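Re: [office-list] Break room supplies, who orders what

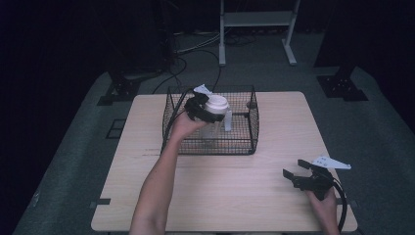
Keisha Thibodeaux
Office Manager, Cloritz

Dec 5, 2019

Replying to the whole list, as I got the same question from three of you.

Arnulfo Ayala wrote:
> We ran out of coffee filters again and the second floor has no
> cups. Is there still a standing order with Pētersons or did that
> stop in August? I can pick some up but need to know who pays.

The standing order did stop in August. Pētersons raised their minimum to $400 and we don't use that much in a month. I now order by hand when the sheet on the supply closet door says we're low. Please write on the sheet. If it isn't there I won't know.

Clear cups with lids come in sleeves of 20 and are on the shelf with the filters. Take one sleeve per floor. Hot cups are one shelf down.

If you buy something yourself, keep it under $70 and send the receipt to Hernán Escobar, not to me. He pays those back with the next payroll.

The next order goes in at noon tomorrow. So far I have filters, 6 boxes of tea, sugar and dish soap. Zihan asked for oat milk and I'll add it if the price is the same as last time.

Arnulfo, go ahead and get one pack of filters today.

Keisha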